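# Gripper drops out mid-grasp with overcurrent fault, only on bracelets and cords

Posted in: End effectors > Faults and error codes
Tags: overcurrent, two-finger, blue pads, Lirnance

**ollholm_bench**

I am getting a repeatable fault on a Lirnance two-finger gripper and would like to know whether it is mechanical or a parameter problem.

Setup: two-finger linkage gripper, black links, blue pads. The task is sorting small accessories out of a shallow tray, one piece per grasp. Controller is a Nendero, firmware unchanged since September. Grip force is set to 70 percent.

The fault is code 246, motor overcurrent. The drive cuts out, the fingers go slack and whatever is held falls. Today, Sun 14 June, it happened on 2 out of 30 grasps, both times on a looped piece. Hard single objects such as keys and bottle caps have never triggered it.

Already checked:

- Supply voltage under load is within spec.
- Connector at the wrist reseated, no change.
- Fingers move freely by hand with the power off.
- Fault log shows the current rising over several control cycles before the trip, so I do not think it is a short.

The work area is below. The pieces are in two clusters, with a cord bracelet lying over a green ring and a beaded bracelet over a yellow band.

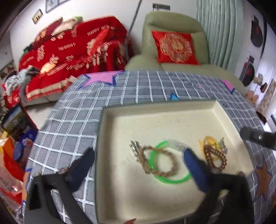

## Replies

**toprak_cell_4**

Your log already points at the cause. A slow rise followed by a trip is a stall. The fingers close on something, the position target is still further in, and the controller keeps adding current until the limit is reached.

Overlapping loops make this worse. When a pad comes down between two pieces, it can press against the floor or catch the edge of a ring while the other finger is still traveling. The linkage then carries a side load it was not designed for. Beads also roll under the pad, so the contact point shifts and the force loop never settles.

I would change these in order, testing after each one:

1. Reduce grip force from 70 to 30 percent. Light accessories do not need more.
2. Turn on stall detection, if your firmware has it, and set it to hold position at reduced current. The default on ours was to keep driving.
3. Raise the grasp height so the pad tips clear the tray floor when closed. Remember that the tips of a linkage gripper move in an arc. Clearance with the fingers open tells you nothing about clearance halfway through the stroke.
4. Separate the pieces before grasping. Pull the top one sideways by a loop, release, then grasp it properly.

Do not raise the overcurrent limit to make the code go away. We did that on one cell and burned out a motor winding. The limit is there to protect the drive.

Also consider what happens on a trip. Fingers going slack is acceptable over a tray of bracelets. It is a safety problem if the same gripper later carries anything heavy or sharp. Check whether your model has a brake or a spring return, and keep hands out of the drop area until you know.

**gearlash**

Had the same code, it was the pads. They were worn and slipping so the thing kept squeezing. Replaced them and it stopped.

**ollholm_bench**

Pads were replaced last month, so I started with the force setting. At 30 percent there were no trips over a full run, but the beaded pieces slip more often. Stall detection was off. It is now on, and I have gone up in small steps from 30 to find the point where the beads hold.

Grasp height was also wrong. The right pad tip was touching the floor in the last part of the stroke and had left a scuff on its lower edge. I have not yet found out whether this model has a brake. The manual lists one as an option and the order sheet does not mention it.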